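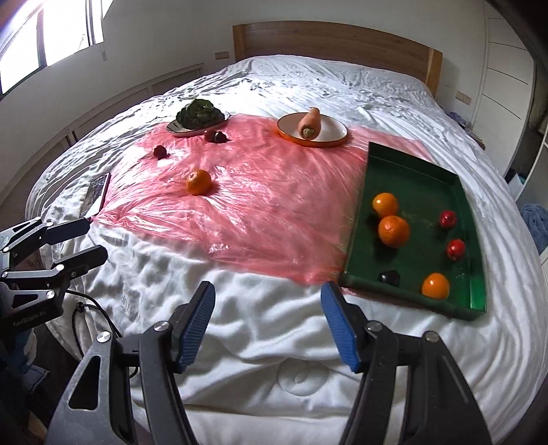
Duvet gone lumpy after washing, can it be saved?

Posted by Rokeya Ranasinghe
Thursday, December 3, 2020
14 comments | 5 shares

Hi all, hoping someone can help before I chuck it out. I've got a king size feather and down duvet that my mum bought us when we moved into the flat, and it's been brilliant, properly warm, never had a problem with it. Last weekend my youngest was ill all over it so I took it down to the launderette on Tinside Road and put it through one of the big machines, then gave it two goes in the dryer. It felt dry when I took it out. Got it home, put the cover on, and it's all in clumps! There are bits with nothing in them at all, you can hold it up to the window and see daylight, and then there are these hard little balls down in the corners.

It also smells a bit. Not awful, sort of like a wet dog that's been in a cupboard. I've had it hanging over the banister for three days with the heating on and it's no better, if anything the smell is worse.

Has anyone brought one back from this? I've looked at new ones and the sort I'd want is silly money just before Christmas. The label says 40 degrees and I did stick to that. I used ordinary bio powder, a full scoop, no softener.

Mrs_Jabłońska
Hello Rokeya, don't throw it out, I'm nearly sure it's just still damp in the middle. Down is a devil for this. The outside feels dry and the inside is holding water like a sponge, and that's your smell as well. I did exactly the same with ours a couple of winters ago and I was in a right state about it.

What you want to do is take it back to the launderette on a day when you've got a book and nowhere to be. Use the largest dryer they have, low heat, and put in a few clean tennis balls (I tie each one in an old white sock so the yellow doesn't come off). Give it half an hour, take it out, shake it like mad, and go along with your fingers pulling the clumps apart wherever you find them. Then back in. Mine took four rounds of that and the best part of an afternoon, and I spent a small fortune in coins, but it came up lovely. Let it cool down before you decide whether it's done, because warm down feels drier than it is. If it's cold and you can still feel little knots, it needs another go.

Don't be tempted to turn the heat up. My sister did and she melted the piping.

Oh, and the powder. Bio isn't great for feathers, it strips the oils out, so next time get a liquid meant for down or wool and only use a little. If there's still powder in there it'll clump whatever you do, so if the dryer doesn't sort it I'd rinse it through again with nothing in the drawer and start the drying over. Good luck with it, and I hope the little one's feeling better!

pruston_pete
Just get a synthetic one mate. Goes in the wash, comes out the wash, done. Had mine years.

SewingRoomSal
I agree with the tennis balls, but have a look at the stitching first. Lay it flat on the bed with the cover off and feel along each of the squares. If some of the stitching between them has gone then the filling will have wandered off into next door's square, and no amount of drying is going to bring it home. You can often shuffle it back with your hands and sew the line up again, small stitches, fine needle, and go over it twice. Don't use a thick needle or you'll have feathers poking out until Easter.

If it's only the one corner that's flat I'd live with it and put that end by your feet. I've got one like that in the spare room and my brother-in-law slept under it most of February without saying a word.

Rokeya Ranasinghe
Thank you both (and Pete, I suppose). Stitching looks fine apart from one short bit near the edge, so it's back to the launderette on Saturday with a bag of socks. Will report back.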